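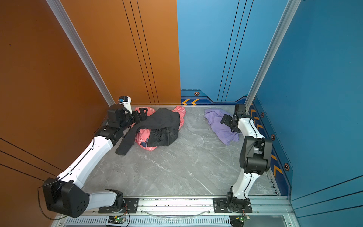 The floordrobe, known in the Givdale area as the heap, is an informal method of clothes storage in which garments are kept on the floor, usually near a wall. It needs no hangers and no skill. Items are arranged by date of removal, with the newest on top, and colours are seldom separated: a black garment may lie bunched over a pink one with a dark print, while something lavender-purple keeps to itself a little way off. Sleeves and straps are left where they fall.

Terminology

A heap is generally made up of clothes too worn for the drawer and too clean for the wash. Garments that belong to neither group are called "betweens" in Fusthorpe and "Tuesday things" in Clusoton, whatever the day. A single item on the floor is not counted as a heap by most writers. Kirsty Inskip sets the minimum at 2, provided they touch.

Study

The standard work is Dennis Hebden's The Lower Wardrobe, which runs to 300 pages, 6 of them on socks. Hebden held that every heap has a resting size, beyond which new clothes slide off and found a colony. Inskip disputed this in a long review, blaming the slope of Hebden's bedroom floor. The matter remains open.

Decline

Heaps are commonly cleared before visits from relatives. The contents are moved to a chair, where they are classed as furniture.

See also: Airing cupboard; Chair (storage); Odd sock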